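How to Air Out, Fold and Put Away Your Summer Clothes

Wednesday, September 8, 2021

Every year I tell myself I'll do this in one calm afternoon, and every year it takes me most of a weekend, with a sandwich somewhere in the middle. I've made my peace with that. If you have a closet that can't hold four seasons at once (ours is a narrow thing that was clearly meant for brooms), then sooner or later the sundresses and swim trunks have to go somewhere else until spring, and how you put them away decides what kind of mood you'll be in when you take them out again.

What follows is the way I've come to do it after a good many years of doing it badly. None of it is hard, and most of what you need is probably in the house already.

What you'll need

A flat surface at about hip height, the bigger the better
Storage bins with lids that really close, or clean cotton bags
A soft clothes brush or a lint roller
White tissue paper, or old pillowcases that have been washed many times
Index cards and a marker
A few cedar blocks, if you like them

I use the Husura under-bed bins, which are 8 inches tall and slide in with a little room to spare. I bought four of them in June and have no complaints, apart from the lids, which need a firm push at the corners. Measure under your own bed before you buy anything. I didn't do that the first time, and those bins now hold wrapping paper in the garage.

Step 1: Wash everything, even the clean things

I know. You wore that linen shirt once, to one dinner, and it looks perfectly fine. Wash it anyway. Sunscreen, sweat and a drop of white wine can all be invisible in September and a nice shade of yellow by April, and by then the stain has had all winter to settle in. Moths and beetles are also more interested in clothes that have been worn.

Skip the starch and the fabric softener on this round. Starch can attract silverfish, and softener leaves a coating that I don't love to leave on cotton for months. If you're washing swimsuits, rinse them in cool water first, then wash by hand with a little mild soap and lay them flat. Please don't wring them! Roll them up in a towel and press.

Step 2: Let it all dry longer than you think you should

Damp is the thing that ruins stored clothes. A waistband or a thick seam can hold on to moisture well after the rest of the garment feels ready, so I leave everything out overnight, even what came from the dryer. Chairs, banisters, the shower rod — whatever you've got. The house looks ridiculous for a night and then it's over.

Step 3: Sort by what you'll want first

Most people sort by type, with shirts here and shorts there, and that works. I like to sort by when I'll reach for things. One bin gets the early clothes, meaning light cardigans, cotton pants and anything I might want on the first warm day. Another gets the real hot-weather things. The last one gets the swimsuits, the cover-ups and the hats that can stand to be packed. That way I open one bin in spring and leave the others alone until I need them.

While you're sorting, be a little bit strict. If you didn't wear it this summer, and you didn't wear it the summer before, it can go in the giveaway bag. I allow myself one sentimental exception each year. This year it was a terrycloth robe with a torn pocket that I will certainly never mend.

Step 4: Brush, button and empty the pockets

Go over each piece with the brush or the roller. Close zippers so they don't snag their neighbors, and button the top button of shirts so the collar keeps its shape. Then check every pocket, including the small silly one inside the jeans pocket. A forgotten lip balm can do a shocking amount of damage if the bin ever gets warm.

Step 5: Fold on something wide and soft

You can fold on a bare kitchen table, but slippery fabrics slide around on it and I end up chasing them. A bed works well if your back can take the height. Lay the garment face down, smooth it from the middle outward with the flat of your hand, fold the sides in, and then bring the bottom up in halves or thirds depending on your bin. Put a sheet of tissue inside the fold of anything that creases easily. T-shirts and knit shorts can simply be rolled.

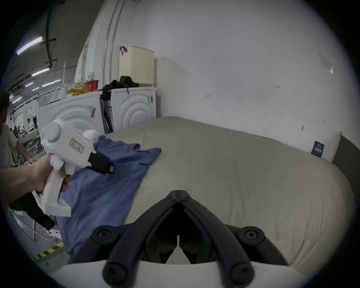

Should I use vacuum bags to save space? They're fine for sturdy cotton and synthetics over a single winter, but I'd keep linen, wool and anything padded out of them, as those get crushed and the creases are slow to leave.

Step 6: Pack heavy to light

Jeans and canvas go on the bottom, then the cottons, then the delicate things on top where nothing is pressing on them. Fill the bin until it's comfortably full and stop there. If you have to kneel on the lid, you need another bin. (I say this as someone who has knelt on many lids.)

If you use cedar, wrap the blocks in a bit of tissue so the oil doesn't touch the fabric, and give them a light sanding each year to freshen the smell. Cedar is pleasant, but I wouldn't count on it to do the whole job. Clean clothes and a tight lid do much more.

Step 7: Label the end you'll see

Write the contents on an index card and tape it to the short side, the one that faces out when the bin is under the bed. I put down whose clothes they are, which group they belong to, and anything I might go hunting for, such as "white eyelet skirt" or "good beach towel." For the children's things I add the size, which saves a lot of holding up tiny shorts and guessing.

Step 8: Pick the right spot

Somewhere cool, dark and dry is what you're after. Attics get too hot and basements are often damp, so under a bed or on a high closet shelf is usually best. If the basement is all you have, keep the bins up off the floor on a shelf or a couple of boards, and look in on them once in the middle of winter. Sniff when you open the lid. If you catch anything musty, take the clothes out, air them for a day, and wipe the bin down and dry it before you repack.

Keep one pair of shorts and a T-shirt in your regular drawer, by the way. There's always a hot week in October.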